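The Cilville Marrow

The letter from the Cilville Horticultural Society reached Irena Kwiatkowski on 3 April 2022, and she read it standing up, in case it was bad news. It was an invitation to judge the marrows.

She had never grown a marrow. She had eaten one, at her mother-in-law's, and had formed the view that it was a method of storing water. But she had written to the local paper the year before about the state of the bus shelter, using a semicolon, and in Cilville that sort of thing got around.

"You'll have to say yes," said her husband, from behind the paper. "Sikora said yes, and look what happened to him."

"What happened to him?"

"He did it for 11 years."

Sikora lived at the bottom of the hill in a house with its curtains drawn on the side facing the allotments. Irena went to see him the next afternoon with a fruit loaf. He took the loaf through the gap in the door, weighed it in his hand out of habit, and let her in.
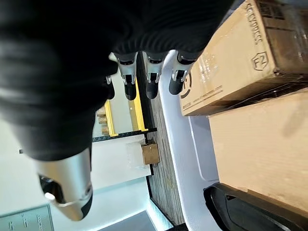

He told her that the marrow class had two schools. The Utach Road growers believed in size. They fed their marrows on sugar water through a length of wool and talked to them in the evenings. The Tister Lane growers believed in evenness of skin, and thought the Utach Road people were common. There had once been a judge who gave the first prize to Utach Road and the second to Tister Lane, hoping to please everybody, and he had moved to the coast.

"And what did you do?" said Irena.

"I alternated," said Sikora. "Odd years, even years. It took them nine years to notice."

"Was that fair?"

"It was quiet."

She went home and thought about this. Then she wrote back to accept, in blue ink, and bought a book on marrows from the charity shop. It had belonged to somebody with strong feelings. On page 33, beside a paragraph in favour of straw, was written the single word LIAR.

By July the town had begun to be nice to her. The butcher, who was Utach Road on his wife's side, cut her chops thicker. A woman from Tister Lane whom she had met once, at a funeral, crossed the street to admire her coat, though it was a warm day and the coat was over her arm. Somebody left a jar of chutney on the step with no name on it. Irena ate the chutney and tried to work out from the vinegar whose side it was on.

Her husband put on weight. He said he hoped they would ask her again.

The show was held in the school hall, where the smell of plimsolls fought it out with the onions. The marrows lay along the far wall on white paper, like patients. Irena walked past them with a clipboard and a tape measure, and the growers stood back behind a rope and looked at the ceiling. She bent down. Behind the rope somebody stopped breathing. She straightened up and wrote the word "nice" on her sheet, with her hand round it so that it couldn't be read.

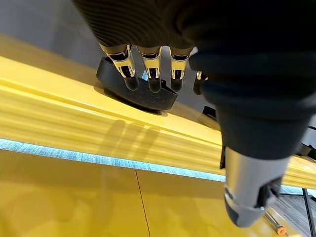
According to the butcher, no judge had ever taken so long over a vegetable, and Sikora in his day used to be through the lot and in the tea tent before the urn had boiled. It was put to him that care was a good thing in a judge. He said it was a good thing in a surgeon.

The trouble was that she had found one she liked. It was at the end of the row, by the fire door, and it was not large. Its skin was uneven in a way the book would have called regrettable. It had a slight bend in the middle, as if it had heard its name. The card in front of it gave a number, 71, and by the rules she was not to know more than that until the prizes were given out.

She went back along the row twice, trying to like one of the others. The big one from Utach Road (it could only be Utach Road) had been polished with something, and had the look of a man about to make a speech. The Tister Lane entry was perfect from end to end and might have been bought in a shop. She stood before it for some time and found that she was thinking about lunch.

So she gave the card to number 71, and went and stood near the fire door herself.

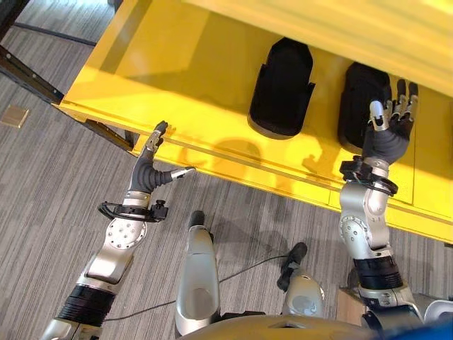
There was no shouting. Irena had been ready for shouting. What happened was that the hall went on talking at exactly the same volume while everybody in it turned round, one after another, and read the card, and turned back. The chairman put on his glasses and opened the entry book. He ran his finger down the page, stopped, and ran it down again from the top.

Number 71 was Sikora.

He came forward from the back, in a tie. He had grown it, he said, behind the curtains, in a tub. He shook Irena's hand for the benefit of the paper and thanked her warmly for her independence of mind. There was a crumb of fruit loaf on his lapel.

"I didn't know," said Irena.

"Of course you didn't," said Sikora, loudly, which did not help.

Utach Road and Tister Lane left by the same door. It was the first time that anyone could remember. They walked up the hill together in a long line, talking with their heads close, and by the evening they had drawn up a joint letter of complaint, signed by both sides, with a semicolon in it.

The chops went back to the usual thickness. In the autumn Irena was asked to judge the dahlias in the next town, where they hadn't heard, and her husband had her bag in the hall before she'd finished reading the letter.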